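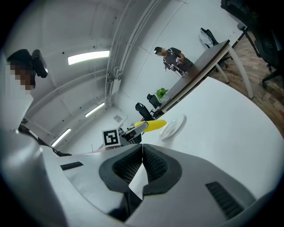

Zaid Hourani wrote in to ask whether the finger pads could go on before the wiring, so that he could try the grip by hand first. Yes, they can! I did it the other way on my first build and spent an evening picking bits of tape out of the rubber, so his order is now the order in this guide.

Section 4. Fitting and setting the fingers

By now you should have the housing closed, the drive servo bolted in, and both finger arms swinging freely. If an arm sticks anywhere in its travel, go back to Section 3 and loosen the pivot screw a little. Everything from here on is the fun part — you get to see the thing close on something.

You will need:
 the two finger arms from Section 3
 two rubber tips and two squares of black mesh
 contact glue
 a small hex key
 a bench supply or the battery pack
 a soft test object (a rolled sock is great)

4.1 Fitting the pads

1. Wipe the inside face of each rubber tip with a dry cloth.
2. Lay the mesh on the face and trim it so the rubber stands proud all the way around. The rim does a lot of the holding on round objects, so leave plenty of it showing.
3. Glue the mesh down. Keep the glue thin. Thick glue soaks through and makes a shiny hard patch that grips nothing.
4. Slide each tip onto its arm and press until it seats.
5. Leave the pads overnight before you load them.

Note: The tips look the same but they are left and right parts. The molded notch goes toward the housing on both.

4.2 Finding the closed position

Do this with the drive link disconnected.

1. Bring the fingers together by hand until the pads touch along their full length. You want one straight seam from top to bottom.
2. If the seam opens at the top, add a shim under the outer pivot. If it opens at the bottom, take one out.
3. Power up and run the "home" command from the menu. The servo turns to its closed end and stops there.
4. Switch off and reconnect the link without moving either finger. This takes some patience, and a friend's spare hand helps a lot.
5. Tighten the link screw.

CAUTION: Keep your own fingers out of the jaws whenever the power is on. The servo doesn't know a thumb from a sock, and the gear train will hold its position against you.

4.3 Setting the grip limit

The limit is a plain number in the settings file, from 0 up to 900. The Najjar driver board ships with it at 900, and that is far too strong for anything you care about.

1. Set the limit to 200 and save.
2. Close the gripper on the sock. It should hold when you give it a light tug.
3. Raise the limit in small steps until it holds the way you like. Mine lives at 300 and I have never needed more for kitchen things.
4. Open and close it a few times and watch the seam. If it has wandered, repeat 4.2.

Note: Shadi Dabbas built hers at the Bamville shop with longer arms and had to go higher. Longer arms, less force at the tip, so trust the sock and ignore my number.

CAUTION: Feel the servo case after a few minutes of steady holding. If it is too hot to keep a finger on, switch off and lower the limit.

4.4 Vents and cables

Keep tape, labels and cable ties off the vent slots. I know how tempting that flat bit of housing is for a sticker! Route the cable so it leaves the housing in a loose curve, then open and close the gripper through its whole travel and check that nothing pulls.

4.5 First real pick

Clear some space on a table and choose something light that can't break. Come at it square, with the seam centered over the object, and close slowly. If it squirts out the front, you are gripping too near the tips, so move in a little and try again. Clear or shiny objects are harder to line up by eye — save those for once you have the feel of it.

When you can pick and place the same object 2 times in a row without touching the settings, copy the settings file somewhere safe and go on to Section 5.

Related pages
Section 3: Housing, servo and arms
Section 5: Mounting on a handle or an arm
Reading the Najjar board's error lights
Cutting mesh cleanly
Stikley servo horn sizes
Clesville build night notes, April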